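My breathwork class has found a new home, and I am so pleased I could hug the radiator

21 Mar 2019

Well, it's official. The Thursday-less, phone-less, shoes-off evening breathing class I've been going on about since I first limped into it is moving to Blöndal, the old chapel hall behind the library, and it opens there at the end of the month. I got the email on the bus and let out a little squeak.

If you've never been, Hilladska is an hour of slow breathing, a long lie down and a cup of something herbal. I went the first time after a rotten winter when I wasn't sleeping, and I cried into a borrowed blanket (so did the woman next to me, and we've been friends ever since).
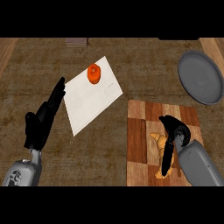

What's changing

The new room takes 28 mats, so there should be far less elbowing at the back. The appeal for the floor and heating raised £3,170, and £1,357 of that came from one sponsored silence in March. I managed four hours of it and then asked the cat a question.

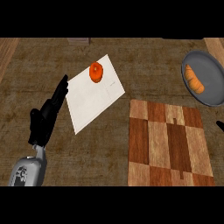
Picture credit: Jernavetti

Classes stay pay-what-you-can, and the beginners' hour keeps its early slot. There are 538 of us on the mailing list now, so do book if you want a place on opening night! Booking is through the Dakska page, and blankets are provided, though I'll be bringing my own big woolly one and a spare pair of socks.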